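更新日:2024-05-05

# 食器整列作業におけるハンドヘルドグリッパ比較試験 操作者募集

Plurnbridge計測評価室では、ハンドヘルドグリッパの指部パッドおよび手先カメラの比較試験に従事する操作者を募集する。雇用形態は期間を定めた時間給契約とする。試験機の設計、プログラム作成、データ解析は本募集の職務に含まない。

## 試験の目的

Comon型指部パッドとJaramillo型指部パッドの2種類について、食器類を対象とした把持および配置作業での性能差を評価する。両型は外形寸法と取付ねじ位置が共通で、パッド表層の材質と硬度が異なる。あわせて、手先カメラの取付角度が作業対象の視認範囲に与える影響を確認する。

評価結果は、後段で実施する双腕アームへの指部移植の可否判断に用いる。アーム側の制御装置にはHasisardコントローラを予定しており、ハンドヘルドグリッパで取得した開閉量および姿勢の時系列を同コントローラの入力形式へ変換する。このため操作者には、作業の速さよりも、開閉動作の再現性と停止位置の安定を求める。

細い棒状の食器や柄の薄い食器は、パッドの端部で把持すると回転しやすい。予備試験ではこの種の対象物で型間の差が大きく、本試験ではこれらを対象物に含める。

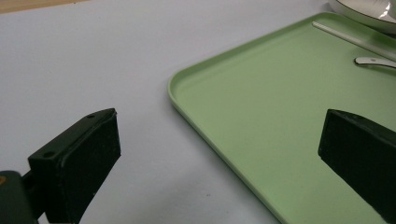

把持点は原則として対象物の中央付近とする。トレーの縁に近い対象物については、指部を縁に接触させずに進入できる方向を操作者が選択し、選択した方向を作業記録票の所定欄に記入する。縁に接触した場合も試行は中断せず、接触の有無のみを記録する。

## 職務内容

1. 始業点検。指部パッドの汚れ、剥離、取付ねじの緩み、ケーブルの引掛りを目視および触手で確認する。
2. 開閉量の零点合わせ。グリッパを全閉とし、表示値が許容範囲内にあることを確認する。範囲外の場合は試験担当者に申し出る。操作者による調整は行わない。
3. 初期配置。作業指示書の配置図に従い、トレーと食器を作業台上に置く。
4. 把持および配置作業。左右のグリッパを用いて対象物を指定位置へ移動する。左右いずれで把持するかは試行ごとに指示する。
5. 結果の記入。成功、落下、滑り、持替え、縁接触の各項目に該当の有無を記入する。
6. 指部の交換補助。試験担当者の指示によりパッドの取外しと清掃を行う。締付けの最終確認は試験担当者が行う。
7. 終業時の食器の洗浄、乾燥、員数確認。

作業は立位で行う。連続作業の後には所定の休憩を設ける。休憩時間中はグリッパを架台に戻し、手に持ったまま離席しないこと。

## 使用設備

| 区分 | 内容 |
|---|---|
| 把持具 | ハンドヘルドグリッパ 左右一対 |
| 指部 | Comon型、Jaramillo型(日替わりで交換) |
| カメラ | 各グリッパの手先カメラ、頭部視点カメラ |
| 対象物 | 皿、碗、さじ類、箸、トレー |
| 作業台 | 木製天板の台、上面に敷板を設置可能 |
| 記録 | 作業記録票、および同期記録装置 |

対象物の組合せと敷板の有無は試験条件により変更する。条件の変更は試験担当者が行い、操作者には配置図のみを渡す。比較の公平を保つため、各条件の仮説および途中経過は試験期間の終了まで操作者に開示しない。
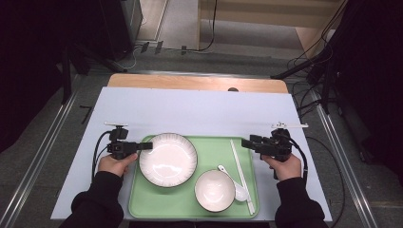
図1 頭部視点カメラの画像。トレー上に皿、深鉢、れんげ、箸を置き、左右のグリッパをトレーの両側に構えた状態。

ケーブルはグリッパ本体から作業台の外側へ逃がす。対象物の上を横切る取回しは禁止する。動作中にケーブルの張りを感じた場合は、その場で指部を開かず、対象物を最寄りの面に置いてから停止を申告する。

## 視野条件について

手先カメラの画像では、手前に位置する左右の指部が視野下部の広い面積を占める。取付角度を浅くすると遠方の対象物が入る一方、指先直下の確認が難しくなる。角度を深くした場合は逆の傾向となる。本試験では角度を段階的に変更し、同一の作業を繰り返す。

操作者は原則として対象物を直接目視して作業するが、一部の試行ではモニタ上の手先画像のみを見て作業する。後者では奥行きの判断に遅れが出やすいため、接近速度の上限を別に定める。眼の疲労、吐き気、頭痛がある場合は、当該試行を他の試行に振り替える。振替えによる賃金の減額はない。

左右のグリッパを同時に用いる試行では、一方の指部が他方の視野に入る。相互の位置関係も解析の対象となるため、視野に入ること自体を避ける必要はない。ただし指部どうしを接触させないこと。
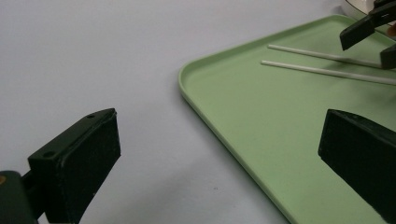 図2 手先カメラの画像。手前に左右の指部、トレー上に細い白色の棒2本、右上にもう一方のグリッパ。

## 募集条件

- 募集人員:12名
- 雇用期間:10月の開始日から28日間(勤務日は期間内のシフトによる)
- 賃金:時給1,660円。導入教育の時間にも同額を支給する
- 勤務地:Plurnbridge計測評価室 第一試験室
- 交通費:実費支給。社内規程の上限による
- 保険:労働者災害補償保険を適用する。その他は勤務時間数により法令に従う
- 服装:袖口の締まる長袖の上衣、滑りにくい靴。上衣は貸与可

指輪、腕時計、ブレスレット類は作業前に外す。爪は把持具の操作に支障のない長さとする。

## 応募資格

必須条件は次のとおり。

- 作業指示書および配置図を日本語で読み、記録票に記入できること
- 左右いずれの手でも、軽量の把持具を保持し開閉できること
- 矯正視力を含め、手元の小さな目印を識別できること
- 期間中、無断での欠勤なく勤務できること

次の経験がある者を優先するが、未経験者の応募を妨げない。

- 遠隔操作装置または双腕アームの操作
- 組立、検査、計量など、手順書に基づく反復作業
- 作業記録の作成または点検

高校生は応募できない。指部パッドの表層にはゴム系材料を使用する場合があるため、ゴム製品に対する過敏症がある者は、応募時に申告すること。申告内容は配属の検討にのみ用いる。

## 選考

書類確認の後、実技確認を行う。実技確認では、細い棒状の対象物を指定の向きに置き直す作業と、さじ類をトレー内の指定位置に置く作業を課す。採点項目は指示書どおりの順序、停止位置のばらつき、記録票の記入漏れとし、所要時間は採点しない。練習の時間を実技確認の前に設ける。

選考結果は合否にかかわらず書面または電子メールで通知する。採点の内訳は、希望者に限り本人分を開示する。

## 取得データの取扱い

試験中は画像、グリッパの開閉量、位置および姿勢を記録する。画像には操作者の手、前腕、衣服が含まれることがある。音声は記録しない。取得データは操作者番号で管理し、氏名との対応表は別の保管庫に置く。

データの利用範囲は、指部およびカメラの評価、ならびにHasisardコントローラへの入力変換の検証とする。これ以外の用途に用いる場合は、改めて本人の同意を得る。契約時に同意書を交付するので、内容を確認のうえ署名すること。同意の撤回は契約期間中いつでも受け付け、撤回後は当該操作者の画像を以後の解析から除外する。

## 応募方法

所定の応募用紙に必要事項を記入し、計測評価室の受付窓口に持参または郵送する。封筒の表に「指部比較試験 操作者応募」と明記すること。応募用紙には、勤務可能な時間帯、利き手、優先条件に該当する経験の有無を必ず記入する。利き手は左右の組分けに使用し、選考の採点には用いない。

提出書類は返却しない。募集人員に達した時点で受付を終了し、以後の応募者は欠員が生じた場合の候補として登録する。登録を希望しない場合は、応募用紙の該当欄にその旨を記入すること。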